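Handheld grippers for textile work: budgeting the second batch

Forum index > Manipulation > Purchasing and planning

banden_ops
Mar 7, 2018
We are putting together next year's equipment request and I would like a sanity check before it goes in. Current plan is 11 handheld grippers of the parallel finger type, for recording cloth handling in ordinary rooms: folding, picking up, laying flat on a bed. Two suppliers have quoted. Undik want 600 per unit with pads fitted and cable included. Meinecke are cheaper per unit but charge separately for pads, cable and the mounting plate, and their lead time runs past December.

My draft has the units, one spare pair of pads each, and nothing else. What have I left out?

torsten_k
Spare pads. One pair each is not enough if it is all textiles. We lose pads to snagging and to general wear at the tip, and once the tip edge goes the gripper slides over thin fabric without closing on it. Budget three pairs per unit. Undik sell them at 60 a pair, last time I asked.

gridlock
Disagree with three. We went through far fewer than that on cotton and fleece. If you are doing towels with loops, or anything with Velcro, then yes. What is the cloth mix?

banden_ops
Mostly household. Bedding, throws, small garments, cleaning cloths. A typical working position, so you can judge the clearance:

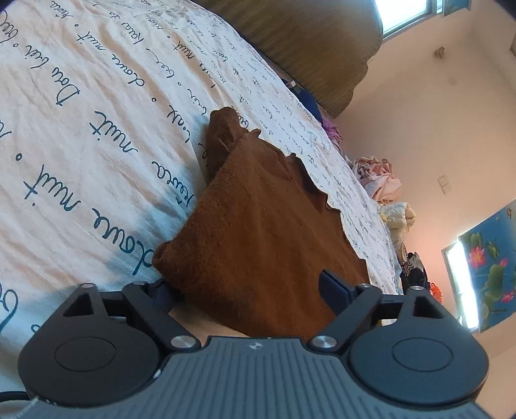 Brown cloth on a printed sheet, jaws open.

The lower part of the cloth runs between the jaws and back behind the body. That is the case I am budgeting for, soft fabric with folded edges on a surface that is itself soft and creased.

gridlock
Fine, that is close to what we do. The right pad is well clear there and the left one is partly tucked in against the cloth, so you will get uneven wear between sides. Buy pads singly if the supplier allows it. Undik did not, the last time I tried. Meinecke do.

torsten_k
I would not conclude anything about wear from one position. Ours wore evenly over a season because people approach from both directions. What I would look at is the cable. In your picture it comes in from the left, just below the bedding. On a bed you are dragging it across the covers all day, and the connector takes the load. We had more downtime from connectors than from everything mechanical put together. Put a strain relief and a spare cable per unit in the request.

pelham_rig
Seconding the cables. Also pivot screws. Check whether they are a standard size before you sign. We bought a batch (not from either of these two) where the screws were an odd length and the supplier's replacement kit cost 200. A bag of the standard ones costs next to nothing.

banden_ops
Good point on the screws, I will ask both. Cables noted. Is anybody using the Flostari cases for transport, or is that money wasted?

pelham_rig
Used them for two years. The foam is cut for their own gripper and the linkages on ours fouled the lid. You end up recutting it. A plain tool case with pick foam does the job.

lowvoltage
I will argue against the whole order. Why 11? If your limit is operator hours you will have units sitting on a shelf. Buy six, run them for a quarter, and put the difference into people and into more varied fabric. A box of second-hand bedding will do more for your data than another five grippers.

banden_ops
The number comes from the operator rota plus one spare. The budget line is for capital equipment, so I cannot move it to staff hours. I agree about the fabric. It can come out of consumables.

lowvoltage
Then one spare is too few for that many in use. Either drop a site or order 12.

torsten_k
One spare is enough if he has pads, screws and cables in stock. What fails is parts, and parts can be swapped on the spot in ten minutes. A second complete unit at 600 buys a lot of pads.

lowvoltage
Until a housing cracks. We had two go in the same week.

gridlock
Dropped, or in use?

lowvoltage
One dropped, one unknown. It was put back in the case without a note.

banden_ops
Revised draft: 11 units from Undik, two spare pairs of pads each as a compromise, one spare cable each with strain relief, screws sourced locally if the size is standard. Plain cases. Fabric under consumables. I have asked Meinecke for a price on the same list with everything included, and will post it when it arrives.

pelham_rig
Ask them both for the warranty terms on the pads in writing. Ours turned out to be excluded as a wearing part.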